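Celbridge kitchen layout trial moves to cooking stage

A trial of marked-out worktops for shared kitchens has reached its second stage at the Welirard test kitchen in Celbridge. The first stage, which closed in June, dealt only with storage and the return of utensils. The new one covers simple cooking tasks, starting with boiled eggs.

The method is plain. A large table is covered in brown kraft paper and divided with blue tape into roughly square cells. Each item for a task is given a starting cell, and its position is noted again when the task ends. The paper is replaced when creases begin to lift the tape.

In the storage stage, 1,011 placements were logged. Of these, 897 finished in the assigned cell. Most of the remainder were one cell out, usually towards the near edge of the table. Lids accounted for 23 of the errors and are now logged separately from their pots.

Kwan-ho Chung, who drew up the layout, said the cell size was a compromise. "A smaller cell gives a better reading for a bowl or a cup, but a pot then sits across two or three of them and the record is no use. We settled on a cell that takes the pot."

The egg task uses few items, and the start positions are fixed – the pot towards the far end with its lid on, the bowl nearer the front and to the left. The egg starts in the bowl. A run is discarded if the shell cracks before the egg reaches the pot. 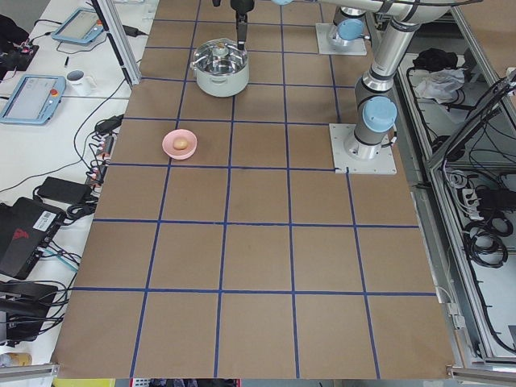 The lidded pot and the pink bowl, with one brown egg, on the taped grid at Celbridge.

Welirard plans 100 runs of the egg task before the layout is changed. A version with wider cells at the far end will follow, to be tested against the present one with the same pot and bowl.

Results from the storage stage have been passed to Flirkomby, which is fitting out a shared kitchen at Owino and intends to mark its shelves on the same pattern. Figures for the cooking stage will be issued separately.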